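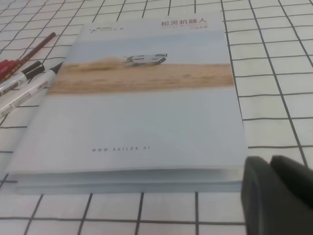 Manual with a pale blue-gray cover on a grid-print tablecloth.

Technical Editor, Product Manuals (contract)

Domell seeks an editor for the Grandumix manual set, 383 pages in total. The contract runs 4 months from August and is remote – two calls a month with the Dendness office.

Duties: revise safety and maintenance chapters, check part numbers against drawings, prepare print files.

Required: 3 years of editing experience and working knowledge of structured authoring.

Send a résumé and one edited sample to Veerle Michiels.

Filed under: Jobs > Writing & Documentation
0 comments
© Domell | Contact | Back to top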